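Trekel is looking for drivers – and we do mean ordinary drivers – to live with our new small electric car before it goes on sale. If you've ever sat in traffic muttering about where someone put the demister button, we'd love to hear from you!

60 places, from January

The car is called the Hovum. It has five doors, a boot that will take a pushchair without a fight, and a heater we're rather proud of. What it hasn't had yet is a winter of school runs, supermarket car parks and badly lit lanes, and that's where you come in.

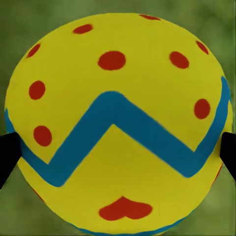 Each driver will have a Hovum for the whole of the trial, with insurance, servicing and home charging all paid for. Cars come in three colours, and you can choose when you sign up. The boldest is a bright yellow, very much the lemon yellow of the ball with the teal zigzag, and the other two are a soft grey and a dark green. We'd like you to use the car as you would your own, fill in a short diary once a fortnight, and come to two evening meetings at our Wasero workshop, starting at 7pm. Tea and a hot supper included.

Who can apply?

You'll need a full licence, somewhere off the road to park, and no more than three points. You don't need to have driven an electric car before – in fact we're keen to have plenty of people who haven't. Couples and families sharing one car are very welcome.

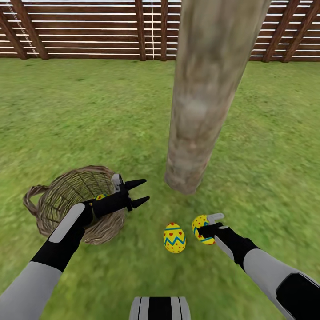

Wicker basket and yellow eggs on the grass.

What you'll get

Drivers who finish the trial and hand in all their diaries receive £2000. You'll also have first refusal on the car you've been driving, at a reduced price.

To apply, write to the Trials Desk, Trekel, Uysal House, Wasero, quoting reference 2139. Tell us what you drive now and what annoys you most about it. Long answers are fine!

Shares 2248
Comments 60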